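**Staniforth Junior Basketball – uniform library, progress to the end of September**

Dear Latrice,

Thank you for your patience with this one, and for the very kind note you sent with the second instalment. I had meant to get this to you sooner, but the grant has kept us so happily busy that the writing-up kept slipping to the bottom of the pile!

As you'll remember, we asked for $300 to get the old playing gear washed, mended and folded so that kids who can't stretch to a new uniform can borrow one for the season. We now have 30 pieces through the wash and 15 of them labelled by size and ready to lend, which is a bit ahead of where Malcolm Pilkington thought we'd be (he has been very gracious about being wrong). Most of the money has gone on laundry powder, iron-on labels and a big roll of replacement elastic, and I've kept every receipt.

The folding was the part I'd underestimated. Jerseys are easy enough once you have the knack – sides in, bottom up, number facing out so you can find it later without pulling the whole shelf apart. Shorts are another matter, because the fabric slides about and the waistbands never want to line up. 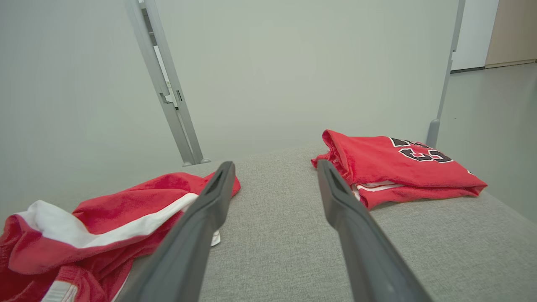
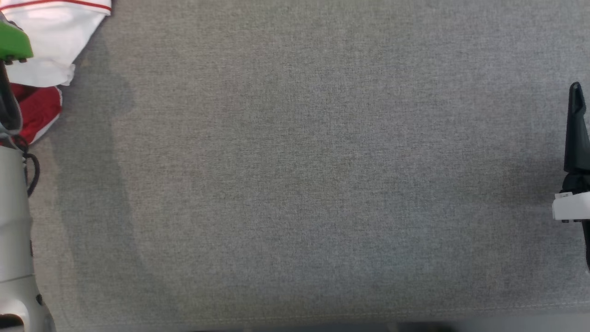 Driss Saber has drawn up a borrowing sheet that parents can fill in at the door, and Terence Kershaw has offered us two shelves in the hallway cupboard at Dasville, which saves us buying storage tubs. I'd like to put what we'd set aside for tubs towards some smaller sizes, if you're comfortable with that. We're short on anything that would fit an under-eight, and the little ones do swim in the mediums.

Still to come are the remaining labels, 3 pairs of shorts waiting on new drawstrings, and a proper list of what belongs with what, as a few sets have drifted apart over the years. I'd also love to have you along for our first lending afternoon. There'll be tea, and probably Malcolm's lemon slice if we ask him nicely.

With warm thanks from all of us,

Jordan Cheetham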